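Dramholm Street Library Brings Back the Craft Kits

20 Aug 2020

Good news if your kids have been climbing the walls like mine! The Dramholm Street library is handing out take-home craft kits again starting this week, and you don't even have to get out of your car. Pull up to the side door on Ahuja Avenue, pop the trunk, and somebody will set a bag in there for you.

I called Seul-gi Seok at the children's desk to find out how it works (she was very patient with me, I had a lot of questions). They gave out 91 kits in the first round and ran out before lunch, so this time you need to reserve one by phone. It's one bag per child, ages four and up, and you bring your own scissors and glue.
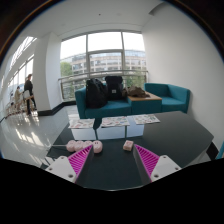

The kits are free, but there's a 15 minute pickup window and Seul-gi says they really do mean it, mostly to keep the line from backing up past the bakery like last time. If you miss yours, call and they'll find you another slot. Each bag also comes with a reading list, and my daughter has already crossed off half of the old one!

There are 34 kits left for Saturday as I write this, and more are coming every other week into October. Story time is still online only for now. I asked about the puppet theater too, and the answer was "maybe by spring," so I'm crossing my fingers. Ask for the children's desk when you call, and leave your number if it goes to voicemail.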